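Varkotach is a method for teaching a robot arm to pour from a pitcher into a glass, described by Elaine Honorato and colleagues at Kincaid. It learns from recorded demonstrations on a kitchen counter. 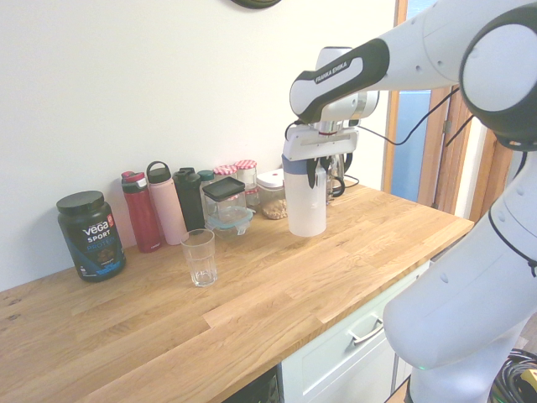
Franka Emika arm at the counter, gripper closed on a white bottle.

The policy predicts wrist position and tilt separately. Training used 3064 demonstrations, 21 of them held out for tuning.

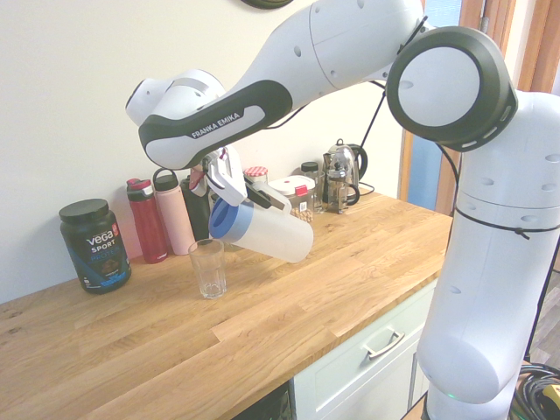
Tilt is limited by a learned stop signal, which replaced the fixed timer of the earlier Sumstead method.

Grasp choice is handled by a second network that scores points along the handle.
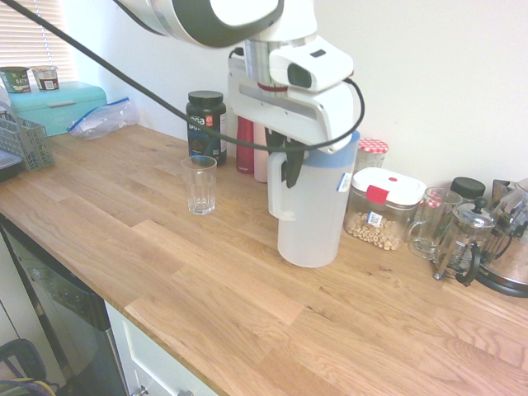 Results on the Braltham test set were reported for 19 layouts. Metal containers were not tested.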